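Gravotier Server Network: Notice on the July Update
Posted in 7 parts by the Gravotier service desk
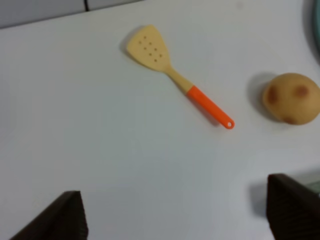
Slotted spatula on a white tabletop.

1/7
The Gravotier survival server will move to the new game version in July. Players are asked to read all parts of this notice before they next log in. The server will be offline from 6 a.m. until the work is complete.

2/7
The current map, Tritholm, will be kept. Land within 3,000 blocks of spawn will not be changed. Chunks beyond that line will be reset so that new terrain can generate. Any base outside the line must be moved by its owner before the update.

3/7
Chests, barrels and furnaces in the reset area will not be saved. The service desk cannot restore items lost in this way. Ender chests are stored with the player account and are not affected.

4/7
The Vrabec economy plugin will be replaced by Edow. Coin balances will carry over in full. Shop signs will not. Owners of the 278 registered shops will need to place their signs again and confirm each price with /edow confirm.

5/7
Land claims are now limited to 700 blocks per player. Existing claims above the limit will stay in force but may not be extended. Claims shared by a town are counted under the name of the mayor.

6/7
Client mods that show hidden ores or the position of other players remain banned. Minimap mods are allowed with cave mode and player radar turned off. Shaders and resource packs may be used without a request.

7/7
Requests for help with moving a base should be sent through the ticket channel, with the coordinates of the old and new sites. Appeals about claims are handled by Radoslava Kadlec, server administrator. Please do not send appeals by private message.

Correction to 4/7: the command must be typed while standing within five blocks of the sign. Shops in the spawn market follow the same procedure.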